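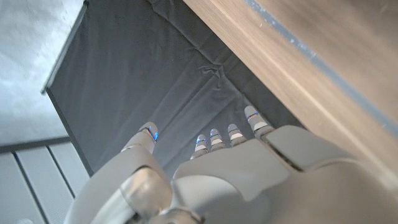 Home | Getting started | Recipes | Care and cleaning | Spares

Print this page | E-mail this page

4. Making your first yoghurt in the Brallow

Now the fun part! If you've washed the jar and lid as described in section 3, you're ready to go. The method was worked out by Uzma Rizvi in our test kitchen, and it gives a lovely thick set with ordinary whole milk.

You will need: whole milk up to the fill line, two tablespoons of plain live yoghurt, a heavy pan, a whisk and a kitchen thermometer.

1. Pour the milk into the pan and warm it gently until it reaches 85°C. Stir now and then so it doesn't catch on the bottom.

2. Take the pan off the heat and leave the milk to cool to 43°C. Stand the pan in a sink of cold water if you're in a hurry.

CAUTION: Never heat milk in the glass jar. It isn't made for the hob or the oven.

3. Put the live yoghurt in a cup, add a ladleful of the warm milk and whisk until smooth. Tip this back into the pan and stir well.

4. Pour into the jar, put the inner lid on and lower the jar into the base.

5. Close the outer lid, press SET and choose 8 hours. The light turns green when warming starts.

Note: For a sharper yoghurt (wonderful with cucumber and mint!) choose 12 hours instead. Try the shorter time first and see which you like.

6. Leave the Brallow on a level worktop and don't move it, stir it or lift the lid while it is working. The curd is delicate at this stage and a knock can make it go thin.

7. When the beeper sounds, switch off at the wall and lift out the jar. Chill it in the fridge for at least four hours before you dip a spoon in. It firms up beautifully as it cools.

CAUTION: The base stays warm for a while after use. Let it cool fully before wiping, and never put it in water.
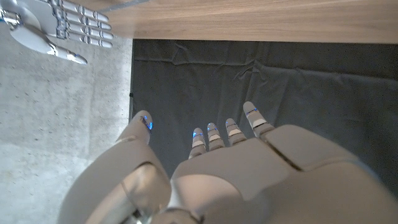 Can I use my own yoghurt to start the next batch?

Save two tablespoons from the middle of the jar and use them within a week. After four or five batches, begin again with a fresh shop-bought pot, as the set gets weaker over time.

8. For thick strained yoghurt, line the strainer with the muslin, spoon in the chilled yoghurt and stand it over a bowl in the fridge overnight. Keep the whey for bread dough or pancakes, it's delicious in both!

Go to section 5: Soft cheese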